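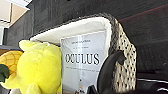 I put the casters on a shelf unit that had stood on plain feet for years, and now I can vacuum behind it without unloading anything, one customer wrote to us in November. My only complaint is that the step about the bottom shelf should be printed in bigger type. I missed it and had to take a shelf off again.

We have moved that step to the top of the instruction sheet.

Vivar 2000 Caster Kit for Wire Shelving

The Vivar 2000 is a set of four stem casters that turns a standing wire shelf unit into a rolling one. It fits round hollow posts with a threaded insert at the bottom, the kind that normally takes a leveling foot. You unscrew the foot and screw in the caster. If your posts have no threaded insert, you need the Ayele sleeve kit, sold separately.

What is in the box
2 swivel casters with brake
2 swivel casters without brake
4 washers
1 flat wrench
Instruction sheet

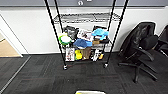

Before you order, take one foot off and check the thread. Most household units use the same thread as the Vivar 2000, but some older ones are narrower, and a caster that goes in only a turn or so will not hold. The washer sits between the caster and the post. Leave it out and the stem can work loose when the unit is rolled over a door sill.

Shelf length matters too. The kit is meant for units with shelves up to 36 inches long. Longer units put more load on each wheel and tend to twist when they are pushed from one end. For those we sell the Plevbridge heavy kit, with a larger wheel and a plate that ties the front and back posts together.

Fitting

Unload the unit and lay it on its back on a blanket. Two people make this easier. Check that the bottom shelf is seated all the way down on its clips, and leave it low. A unit with its lowest shelf raised can rack from side to side once it is on wheels. Screw in the casters by hand, then finish with the flat wrench. Snug is enough.

Put the two braked casters on the front posts so you can reach the pedals with your foot. Stand the unit up, press both pedals down, and load the bottom shelf first.

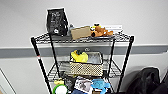
Height is the next thing people ask us about. The casters raise the unit, so measure under any cabinet, window sill or sloped ceiling before you fit them. If the unit is held to the wall with a strap or bracket, take that off before rolling and put it back afterward. In homes with small children we recommend keeping the wall strap on and using the wheels only for cleaning days.

Floors

The tread is gray rubber and does not mark vinyl, tile or sealed wood. On low carpet the casters roll well enough with a normal load. On deep carpet they sink, and the unit is hard to start moving. Brakes hold the wheel from turning but do not hold it from sliding, so a unit parked on a polished or sloping floor still needs a wall behind it.

Push the unit from the posts, at waist height, and go slowly. Do not pull on a shelf. The clips hold weight going down and were never made to be tugged sideways.

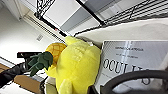 Care is simple. Twice a year, turn the unit on its back and pick the hair and thread out of the axles. A crochet hook or a bent paper clip does the job. Tighten the stems while you are there. Wipe the treads with a damp cloth, no solvent. Oil is not needed, and it collects dust.

Single replacement casters are available, braked or plain. Please replace both casters on the same end together, as a new wheel next to a worn one will leave the unit rocking.

Shipping and returns

Orders leave our Godton warehouse by ground mail. Unused kits can come back in the original box with the wrench. If you have lost the instruction sheet, write to us and we will send a new one, free of charge. Kits bought before December 2, 2020 came with the older sheet, which has the bottom shelf note on the back.

Also for wire shelving: post clips, leveling feet, shelf liners, Ayele sleeve kit, Plevbridge heavy kit.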